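The Night the Arm Forgot Where It Was

By Oľga Pešek

In November, a little after ten in the evening, a robot arm in a simulator at Nestitz pushed its own gripper through a table. The table did not mind. In a simulator you press a key and the table is new again. But the people who work with the arm did mind, and they spent the next weeks on it, and I was permitted to sit beside them for part of this time.

I should say first that no person was hurt and no machine was broken. When I told my friends I was writing about a robot accident, they expected blood. I could only offer them a wrong number in a file, and they lost interest quickly. I think they were mistaken, so I will try to explain it more slowly.

The task is called Kun. It is a small task, almost a child's task. There is a white table, two arms behind it, and a few colored pieces on the top. The arm must go to a piece, close its fingers, lift it, and put it in another place. A program learns to do this from recordings of earlier attempts. Before it is allowed near a real arm, it must do the task 3,000 times in simulation, in a software called Flenimgate, which was written in the same building and which everyone there complains of with great affection.

For the first weeks everything went in the normal way. The arm missed pieces, it knocked them, it closed its fingers on air. These are honest failures and the team likes them, for they show in the score. The score went up slowly and the people were content.
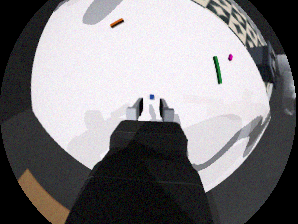 The program has two ways to know where the gripper is. One is a wide camera carried by the arm itself, which looks along the fingers and onto the table. The other is the joints. Every joint reports its angle, and from the angles one can calculate the position of the fingertips very exactly. A person does something similar when she touches her nose with closed eyes.

Usually the two ways agree. When they do not agree, somebody must decide which one is to be believed, and this decision was made long ago, by a person who has since moved to another city. He decided for the joints. It was reasonable. A camera can be confused by a shadow, and the shadows on this table are large, much larger than the pieces. An angle is only an angle.

What happened in November is that the table height was changed. The real table in the laboratory had been replaced by a lower one, and a new value was put in the simulator so that the two would match. The value was correct. But Flenimgate keeps the table height in two files, one for the part that draws the table and moves the objects, and one for the part that plans the movement of the arm. Only the first file was changed at the beginning. A colleague noticed this the same afternoon and corrected the second file. She typed the number in the wrong unit.

The program has a check for such numbers. If the table height is impossible, the planner should stop and show a message. The check worked. The planner refused the number, wrote a message in the log, and then took the value it had used the last time, which belonged to a still older table, lower than both. And then it continued. It was built to continue, for in earlier years it had stopped too often, in the middle of the night, and people came in the morning and found that nothing had been done.

So the planner believed that the table was deeper than it was. When it wanted to bring the fingers just above a piece, it aimed for a point under the surface.

I asked to see how it looks on the screen. I was shown a recording, and I must admit that for most of the recording I did not notice anything. The arm comes over the table in a large curve, quite elegant. It goes down. It goes down a bit more. At the end the fingers are inside the table, to the depth of maybe a fingernail, and then the simulator becomes nervous. Two solid things cannot be in one place, so it pushes them apart with a very large force, and the arm trembles, and a piece which was lying near jumps away as if a fly had bitten it.

The log counted 40 of these before the evening run was stopped by hand. A student had stayed late to finish something else and heard the fan of the computer become loud. This is how the fault was found, by a fan. 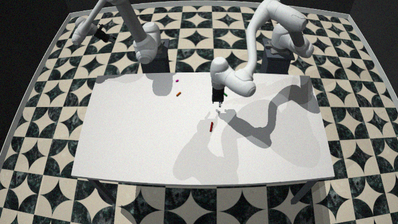

Nestitz Robot Safety Group | Manipulation and Simulation Department

I visited the group on the next morning when they had already made coffee and a list on the whiteboard. The list had the title "What would the real one do". Below it there was nothing yet.

A real arm of this size does not pass through a table. It presses on it. There is a limit of force, and when the limit is reached the arm should stop and put on its brakes. The group tests this limit each month with a device made by Iltel, a steel block with a spring and a display, and the arm has always stopped in time. So one could say that the danger was small, and in the meeting one person said it. The head of the group answered that the limit is the last fence, and she does not want to learn that the other fences are open only by hearing that the last one has held. Then she wrote "presses" on the whiteboard, and under it "hand?".

The word "hand" was there on account of how people work in the real laboratory. Between two attempts somebody puts the pieces back in their places. The arm is supposed to stay at a safe height during this, and the safe height is calculated from the table. If the table is believed to be lower, the safe height is lower too. A person would put her hand under the gripper and find less space than she is used to. Perhaps nothing would happen for a year.

When I heard this I looked at my own hands, I do not know why.

The discussion after that was about blame, although it was conducted very politely. The colleague who had typed the number said that she had typed it. Nobody wished to speak about this longer than necessary. It is more difficult to speak about the person who chose that the planner should continue with an old value, since this was praised at the time. One of the engineers brought his old mail to the table, printed on paper, in which he had thanked for exactly this change. He read it aloud. There was an exclamation mark in it.

There was also the matter of the second arm. In Kun only one arm does the work, and the other waits at the side, held away from the table. The planner gives commands to both. I had believed that the waiting arm was out of the story, but it takes its numbers from the same file, and its waiting position is also calculated from the table height. In the simulator it had been waiting a little too low for the whole evening. It touched nothing, so it was not in the log, and it was found only when somebody went through the recordings one by one with the question in mind.
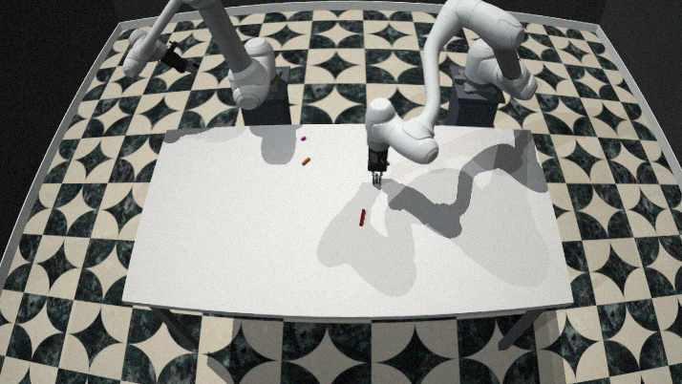
The repair was made in three steps, and I write them here as they were told to me.

The first step took one afternoon. The two files became one file. I asked why this was not done years ago and was given a long answer, which included the names of several people and a move between two buildings, and at the end I understood that there was no reason.

The second step was the check. When the planner now refuses a number, it does not look for an older one. It stops, and both arms stay where they are. The first week with the new rule was unpleasant. It stopped for a missing comma. It stopped for a file which was saved twice. On one morning it was found that it had stopped after four attempts, and a whole night of computing time was lost, and there was a short and rather warm exchange in the kitchen about whether safety should cost so much. The rule remained.

The third step is the one over which they still argue. The group wants the camera to have a voice. When the camera sees the fingertips at the table surface and the joints say there is still space, the arm should slow down until the two agree. In trials it slowed down correctly when the height was wrong. It also slowed down when the height was right and a shadow of the arm lay over the piece, and in this task that is a frequent thing. With all the slow attempts the full run becomes much longer. They made 800 attempts with different settings and the results filled a wall. I was shown the wall twice, by two persons, and each explained to me why it proved his opinion.

As for the program that learns, it had to be trained again, for part of its recordings came from the evening with the wrong table. This I found the strangest part. In some of those recordings the arm trembled in the table, the piece jumped, and by accident it landed near its target, so the attempt was marked as a success. The program had begun to learn from it. In a few of its later attempts one can see the fingers press down beside the piece, quite on purpose, and wait for it to jump.

The student who heard the fan has kept one of these recordings on her computer. She played it to me before I left. The fingers go down beside the piece and press on the table, now at its correct height, and the piece stays where it is. After some seconds the arm goes up and tries again.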